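Ticket 263: Candidate questionnaire answers vanish on save
Opened Monday, March 30, 2026
Site: Wiltbridge voter guide

Our primary is in June, and campaigns are already sending in their answers, so hooray for that! The trouble is the Sandhu template. Any reply over 300 words saves blank. 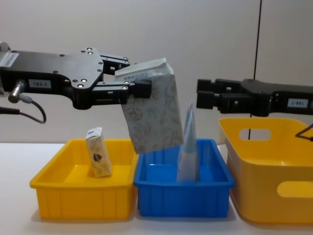 Carton held by its upper corner.

Tried so far: cleared the cache, switched browsers, pasted as plain text. Same result each time. Short answers go through beautifully (the school board page looks terrific, by the way).
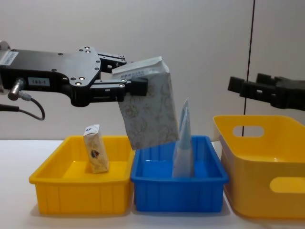

Update: found something! The blanks only show up in the ward races, and those 37 pages still use the old Sarkotska form. I moved one to the new form and a long, rambling answer on zoning saved in full.

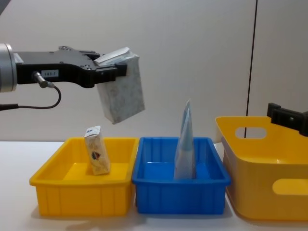 Moving the rest tonight. Please leave ward pages alone until I post again.

Status: open, waiting on Cevivetti to restore the lost drafts from backup.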